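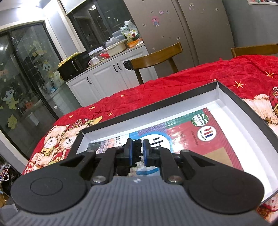 Hamby open tray box, item 1427. Black outside, pale inside. Contents not included.

Hamby Open Tray Box
Item 1427
Supplied by Stondton
Availability: in stock, ships within seven working days

Overview

The Hamby open tray box is a shallow, rectangular, lidless box for holding small items on a table while they are sorted, measured or packed. The outside is black and the inside is white. There are no dividers. The base is one continuous surface, so flat printed matter such as cards, covers and instruction sheets can lie under or beside loose pieces.

Intended use

Hair accessories, short lengths of crochet and braid, small wrapped packets, clips, cards and booklets. The walls stop round or light items from rolling off the table. They are low enough that most contents can be lifted out from the side as well as from above.

The box is not intended for food without its own wrapping, for liquids, or for long-term storage under other boxes. Do not use it as a step, a lid or a drawer insert.

Specification

Item number: 1427
Form: rectangular, open top
Outside color: black
Inside color: white
Wall height: 7 cm
Dividers: none
Handles: none
Lid: none, not available separately
Assembly: none
Packed: singly, flat side down

Placement

Place the box on a level surface with the full base supported. A quilted or padded tablecloth is acceptable, but pull it smooth first. A fold under one corner will tilt the base, and narrow items will collect at the low end. Leave clear table on at least one long side for items that have been taken out and not yet put back.

On patterned cloths, small dark items are easy to lose outside the box. Keep elastics, clips and anything else of that size inside the walls until they are needed.

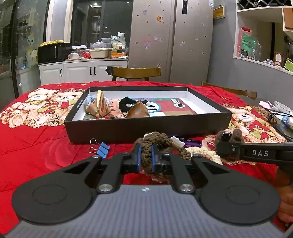
Loading

Put flat printed items in first and keep them to one end. Place packets with a pointed or pyramid shape on their widest face, away from the printed items, so the corners do not mark the covers. Soft crocheted pieces can go in the remaining space and may touch the walls.

Long strips and ropes should be coiled loosely or folded once. Do not let them hang over the wall, where they can catch on a sleeve and pull other pieces out. Binder clips may be kept in the box, but should not be clamped to the wall. Repeated clamping leaves a dent in the top edge that does not recover.

Glossy covers reflect overhead light. If small print has to be read while the item is still in the box, turn the box a quarter turn.

Care

Empty the box before cleaning. Remove lint from the inside with a soft brush, working from the center to the corners. Wipe the outside with a dry cloth. Marks on the inside show more than marks on the outside and should be dealt with the same day. Do not soak.

Compatibility

Fits the Dhillon shelf unit, lower positions only. Does not fit the Musania cart.

Returns

Unused boxes may be returned within 30 days of delivery. Include the packing slip. Boxes with clip dents, adhesive residue or writing on any surface are not accepted.

Contacts

Orders and delivery: Rhonda MacLeod
Product questions: Katsuhiko Tanabe
Returns: Hamdia Zeleke

Quote item number 1427 in all correspondence.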